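Site news: we're moving to Plaltar, and the rope classes are back

Okay, so this is the update I've been promising in the comments since the summer. We're leaving Gestard! From Mon 8 December all our videos will live on Plaltar, and the old page will just point there. If you're a paying member you don't have to buy anything again. Your login gets carried over, you'll get an email with a link to set a new password, and you'll have to do the age check one more time (I know, I know, sorry, it takes two minutes).

Why move? Mostly it's the rules. Gestard changed its terms on bondage content in the fall and 205 of our clips got put on hold for review, including a whole bunch where everybody is fully dressed and chatting about knots. I wrote to support seven times. The answer I got was a very polite form letter, twice. Plaltar is smaller but it's run by people who know what a consent form looks like, and they take a smaller cut, so the performers get more. We've uploaded 3000 minutes of video so far and I've been babysitting the progress bar like it's a newborn.

The price stays where it is. The custom request queue is closed until the move is done, and then I'll open it in small batches so I don't drown like last time.

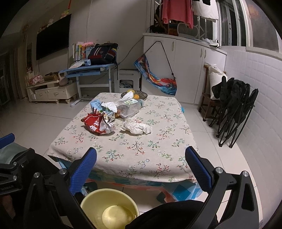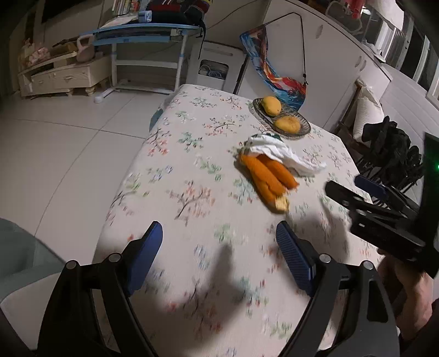 The table in its printed cloth.

Now the fun part. Catinca Costache is coming back in March to teach two weekends of beginner rope at Ashour, the studio over the tile store where we had the spring classes. If you were at her last one you know she is a total sweetheart and also kind of terrifying about nerve safety. Saturday is floor ties only, Sunday she adds a little partial suspension for people who've done the first day. Bring a partner or come solo, she'll pair you up with somebody if you'd like that, and you can sit out and watch at any point. Adults only, ID at the door, no phones in the room, no exceptions.

She's teaching with jute from Dromano, who are lending us enough for everyone, so you don't need your own. Please wear something you can move in and take your rings off! Last time we lost half an hour to one very stuck earring.

Tickets go up on the new site once it's running, members get them two days early. There are a few reduced spots as well, just write to me and ask, you don't have to explain yourself.

One last thing. The mailing list has about 4000 names on it and a lot of those addresses bounce. If you've changed yours, update it before the move or the password email is going to go nowhere and I'll be fixing accounts by hand all through the holidays. Pretty please? ^_^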